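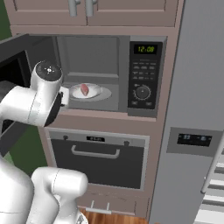 Sepehr Vahidi asks why my Tudthorpe blend tastes sour at his house when it tasted like caramel at the tasting table, and he adds that he followed the bag to the letter and is "starting to take it personally."

Don't take it personally, Sepehr! I get this one more than any other question, so it goes first. Sour coffee nearly always means the water ran through too fast and left the sweet stuff behind in the grounds. Go finer on the grinder, two clicks at a time, until the sour edge goes away. If you overshoot and it gets bitter and dry, come back one click. Also check your water. If you let the kettle sit while you hunt for a clean mug (me, every morning), it cools off more than you'd think, and light roasts hate that.

Frequently asked questions, last gone over September 2018

What coffees do you sell?

Three at the moment. Tudthorpe is the light one, fruity with a caramel finish, and it's best as pour-over. Dudmont is darker and heavier, with a sort of baker's chocolate thing going on, and most of the people who put milk in their coffee end up there. The third is the decaf, which I never got around to naming, so it's called Decaf. I'd love to have a big long list, but I roast everything myself in a small drum and I'd rather keep up with three than fall behind on ten.

I only have a drip machine. Is that okay?

More than okay. I drank drip for years and still do on weekends. Grind medium, like coarse sand, and use a rounded tablespoon for every small cup the machine thinks it's making (those "cups" on the side of the pot are tiny). Turn the warming plate off as soon as it's done. Coffee sitting on a hot plate goes flat and then nasty, and people blame the beans! A cheap thermos fixes it.

Do you sell it ground?

Yes, pick the grind at checkout. I run it through the shop grinder, an old Liao that sounds like gravel in a dryer but does a beautiful even grind. Ground coffee fades a lot faster than whole beans though, so buy the small bag if you go that way. If you write "ground" in the notes and don't tell me what you brew with, you'll get drip.

When do you roast and ship?

I roast twice a week and ship the next morning. The roast date is stamped on the back of the bag, down by the seam. Please don't look for a "best by" date, there isn't one. I like the light roast from day five on and the dark one from day three. Before that it's still letting off gas and the cup comes out kind of fizzy and confused.

My bag showed up puffed like a pillow. Is it spoiled?

Nope, that's the gas again. There's a little one-way valve on the front and sometimes it gets pressed flat in the box and doesn't do its job. Open the bag, let it breathe for a minute, roll it back down.

How should I store it?

In the bag it came in, rolled tight, in a cupboard away from the stove. A jar is fine if it's got a good seal and you keep it out of the sun. Please don't use the fridge - coffee soaks up smells like crazy and you will taste last night's onions. The freezer is a different story. If you've got more than you can drink in a month, split it into small zip bags, squeeze the air out, and freeze those. Take one out the night before and don't open it until it's come back to room temperature.

Why does the price go up and down?

Green coffee prices move and freight moves too. I held everything steady until April and then I couldn't anymore. The small bag of Dudmont went up by 99 cents and the big bag by a bit more. If prices come back down, mine will too. I did drop the decaf last year and I think one person noticed. Hi, thank you for the email.

How is the decaf made?

With water, no solvents. I buy it already decaffeinated as green beans and then roast it a touch slower than the others, as it browns early and fools you into pulling it too soon. It isn't one hundred percent caffeine free, no decaf is. If your doctor has told you zero, please go with an herbal tea.

How much coffee do I need for a crowd?

I did a church breakfast in Alen and we poured 162 cups, so I have notes! Eight big bags of Dudmont, ground coarse, brewed in two borrowed urns, and there was a little left over. Start the urns earlier than the instructions say. They take forever. And put the decaf in the one with the slow spout, or everybody grabs it by mistake.

Can you do cold brew with these?

Sure. Dudmont is my favorite for it. One cup of coarse grounds to four cups of cold water, stir, cover, leave it on the counter overnight and strain it in the morning. A paper filter makes it cleaner, but it drips so slowly you'll want to go do something else. It keeps in the fridge for a week or so, and I cut mine half and half with water or milk.

There's oil on my beans. Are they old?

On Dudmont a little shine is normal. The darker the roast, the more oil comes up to the surface, and it shows more as the days go by. If you see oil on Tudthorpe, write to me, because I've probably put the wrong beans in your bag. (It has happened. Twice.) One thing about oily beans - they gum up grinders, so brush yours out every couple of weeks.

Do you do subscriptions?

Yes, every 2 weeks or every month. You can skip, swap or stop from the link in your confirmation email, and there's no fee for any of it. If the link doesn't work, reply to the email and I'll do it by hand.

I messed up my address. Help?

Write me as fast as you can, with your order number in the subject line. If the label isn't printed yet it's an easy fix. If it's already gone out I can sometimes get it rerouted, but I can't promise. The post office and I are on speaking terms and that's about it.

Can I pick up in person?

You can! Choose pickup at checkout and it'll be on the shelf inside the side door at 796 Mill Road the day after roasting, with your last name on it. Bring back your empty bags if you remember. I can't refill them, but I do reuse them for green samples.

Can I return coffee I don't like?

Tell me what you didn't like about it and how you brewed it. Usually we can sort it out with the grind, and if we can't, I'll send you a different one. No need to mail the first bag back, give it to a neighbor.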